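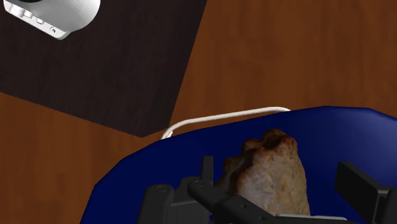 ## 2/7/25

Day off! I slept until the radiator started clanking and then lay there another hour because why not. Finally got the bus out to Ciltosville for the fabric sale, which I've been going on about since October, and oh my goodness, the line. It went past the bakery and around the corner (I bought a bun while I waited, so no complaints).

Came home with the green wool, 43 inches of it, end of the roll, and a bag of odd buttons for 82 cents. The wool is for the Murnen coat pattern, the one with the big collar. I keep reading the sleeve instructions and they still make no sense to me – ease what into where?

Missed the 55 coming back and had to go the long way through Plallthorpe in the sleet. Feet soaked. Soup for dinner, then I cut out the lining and got one front piece backwards. Will redo it tomorrow. Need more pins.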